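Why does wood have lines in it?

Look closely at a wooden floor, a table or a door. You will probably see lines running along it. Some are dark and some are pale. Some are nearly straight, and others bend around like water going past a stone. These lines are called the grain.

The grain was made while the tree was alive. To see how, we need to start inside the trunk.

How a tree gets fatter

A tree grows in two ways. It gets taller from the tips of its branches, and its trunk gets wider. The widening happens in a very thin layer just under the bark. This layer is called the cambium (say it: CAM-bee-um).

In spring there is usually plenty of water, and the cambium makes new wood quickly. This wood is often pale. Later in the summer it slows down, and the new wood is packed more tightly and often looks darker. By October, in places with cold winters, many trees have stopped making wood until the next spring.

One pale band and one dark band together make one year of growth. If the tree is cut down, you can see the bands as rings on the stump. A tree with 117 rings lived for 117 years or so. Scientists can count the rings without cutting the tree down, by taking out a long thin piece of wood no thicker than a pencil.

From rings to lines

So why do we see rings on a stump but lines on a floor?

Think of a Swiss roll. Slice it across the middle and you see a spiral. Cut it from end to end and you see long stripes of sponge and jam. The cake is the same, but you have cut it in a different direction.

Wood works in the same way. A stump has been cut across the trunk. A floorboard has been cut along it, so the rings show up as long lines. If the saw goes close to the edge of the log, the lines can make tall pointed shapes, a bit like hills on a map.

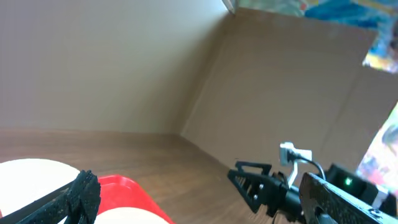
The direction of the grain matters to people who make things. Wood is made of tiny tubes, much too thin to see one by one. When the tree was alive, many of them carried water up from the roots. The tubes mostly run the same way as the grain, like a bundle of drinking straws held together with a rubber band.

It is easy to pull two straws apart. It is much harder to pull one straw in half by its ends. In the same way, wood splits easily along the grain and is hard to break across it. Somebody chopping firewood stands the log on its end and hits the top, so that the axe goes down between the tubes.

Cardboard has a direction too

Cardboard is made from wood, but you will not find tree rings in it. The wood is broken up into tiny fibres, mixed with water and pressed into flat sheets of paper.

The cardboard used for strong boxes has three layers. There is a flat sheet on each side and a wavy sheet in the middle. The waves make little tunnels. If you look at a cut edge you can often see them.

Try bending a piece of this cardboard in line with the tunnels. It folds quite neatly. Now turn it and bend it the other way, across the tunnels. It is stiffer, and when it does give way the crease is often crooked.

Knots

Sometimes there is a dark round patch in a piece of wood, with the lines curving round it. This is a knot. It shows where a branch once grew. As the trunk got wider each year, the new wood had to grow around the bottom of the branch.

Is it real grain?

Not every wood pattern came from a tree in that exact shape. Some floors and tables have a printed picture of wood on top, with a clear hard layer to protect it. One way to check is to look for a pattern that repeats. Two real boards are never exactly alike, but a printed pattern has to start again somewhere. If you find the same knot in several places, it is probably printed.

Make a grain rubbing

You will need thin paper, a wax crayon with its wrapper taken off, and a piece of rough wood. An old fence post or a plank works well. Very smooth floors do not, because the crayon has nothing to catch on.

Put the paper flat on the wood and ask someone to hold it still. Lay the crayon on its side and rub gently, always in the same direction. The raised parts of the grain will come out dark.

Write on the back where you found the wood. Then try a different piece and put the two rubbings side by side. Are the lines close together or far apart? Lines that are far apart can mean that the tree grew quickly.

Words to know

Bark – the outside covering of a tree
Cambium – the thin layer where new wood is made
Fibre – a very thin thread
Grain – the lines and direction of the wood
Knot – the mark left by a branch

Written by Ayantu Gebretsadik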